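Saturday, just before 11 at night

Oh, what a day. My legs are finished and my socks are drying on the radiator and I want to get all of it down before I sleep, so the handwriting may go downhill.

I did the whole ridge walk! All of it, Plelura to Mornitz, over the top and down the other side. I have been talking about it since spring and kept finding reasons to wait (the knee, the rain, the other knee). This morning I woke up at ten to five without the alarm and thought, well, go then. Made two cheese sandwiches and one with jam, filled both bottles, and caught the first bus with a minute to spare.

The bus was nearly empty and smelled of oranges. I love that ride so much. You go along the river in the half dark and then the road tips up and suddenly there are hills on both sides, very black, with a pale strip of sky over them. I had my forehead on the window the whole way like a kid.

From the Plelura stop it's a farm track for the first part, then a gate, then woods. I had forgotten how steep the woods are. I stopped a lot and called it birdwatching. There really were birds, though! A woodpecker going like mad somewhere off to the left, and a whole gang of long-tailed tits that came right through the branches over my head, squeaking. I stood there until they had all gone over.
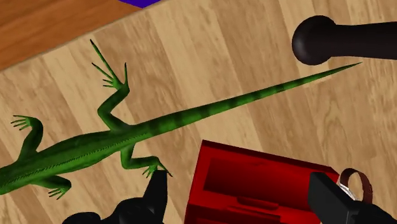
Came out of the trees at half past seven and the wind hit me. Hat on, hood up over the hat. But the light! Everything down in the valley was under mist and only the church tower and the top of the grain silo were sticking out. I ate the jam sandwich right there, standing up, at an hour when I'm usually still looking for my glasses.

The sign at the second gate says 1559 for the height, and somebody has scratched a smiley face into the first 5. From there the path runs along the spine, up and down, up and down, with the drop on the right side. I was nervous about the narrow bit and it was fine. I used my hands twice. There's a chain now, new since last time, very shiny and cold, and I was glad of it, never mind what I said about chains last year.

Heather still out in places. Bilberries mostly over, but I found a patch on the north side that was loaded and I sat down in it. Purple fingers all day. I also found one glove, a child's, stuck on a fence post, and it made me happy for no reason at all.

Lunch at the Bundier hut. They have a new stove and the same old soup, thank goodness. Lentil with the little sausage bits, and the dark bread, and I had two bowls and then a slice of plum cake with a dent in the middle where the plums had sunk. The logbook was on the windowsill and I signed it. I read back a few pages too. Someone had written only "knees" and the date. I feel I'd get along with that person.
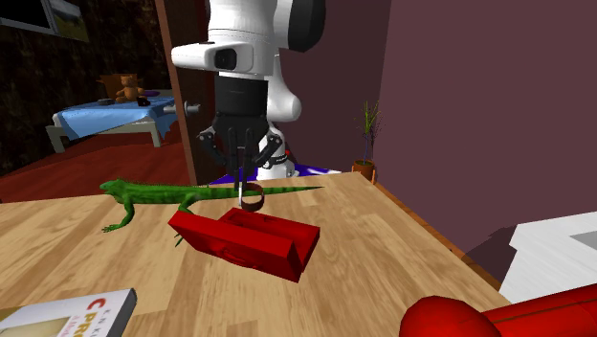 Arm up, gripper pointing down, red container underneath.

Left the hut at one, later than I meant to, and the afternoon half was a different walk altogether. No wind at all once I was over the saddle. I took off the hood, the hat, the jacket and finally the sweater, and tied the whole lot around my waist until I could hardly bend. The path goes through those big pale boulders and every one of them was warm. I lay down flat on the biggest one. I meant to give it five minutes. It was twenty-five and I regret none of them.

Then the long way down to Mornitz, and there my left boot started. It's the seam at the heel again. I had one plaster left in the lid of the backpack, very old, and it held for ten minutes. After that I put my spare sock over the first sock and limped along singing, and a man with two spaniels stepped off the path to let me by and wished me luck.

But I got down! I came around the corner by the sawmill just after five and there was the little square with the tables out. Van Rooij was open, so I sat outside and had a big glass of apple juice with fizzy water, then a second one, and fries with far too much salt. I don't think I have ever enjoyed a chair so much. The bus wasn't until 6:40, so I took off the bad boot under the table and hoped it didn't show.

Slept on the bus and woke up one stop too late, naturally, and walked back along the canal in the last of the light with my laces undone.

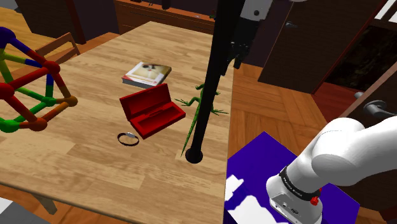 For next time

New boots. No more gluing. Start breaking them in now, around the house, even if they squeak.

More plasters, and put them in the side pocket where I can reach them.

Less water on the way up, since the spring by the second gate was running beautifully and I carried all that weight for nothing.

A bag or a tub for bilberries!! I had only my hat.

Try it the other way, from Mornitz, so the boulders come in the morning. Or would they be cold then? Maybe I should keep it as it is.

Bath is run. Going in.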